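Moved the two-arm sorting planner off the old scripted sequence this week. It now replans after every pick instead of once at the start.

Main change is in arm arbitration. Each arm reserves a volume over the pile before it moves, and the other one waits or picks elsewhere.

Red, green and yellow-orange bricks in front of the blue three-compartment tray, right gripper down by the yellow ones.
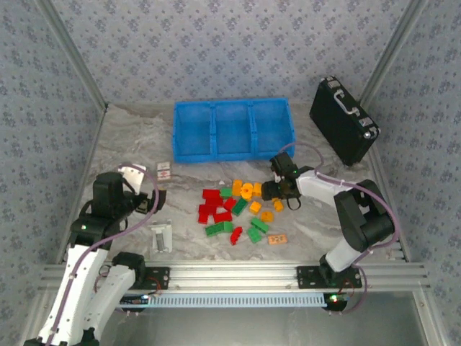 Does the planner need a new grasp model for each brick size?

One model covers all of them. Size goes in as a parameter, and the gripper opening is set from it.

Replan time is 34 ms. Gebremedhin Negash is merging the branch into Brukov in February.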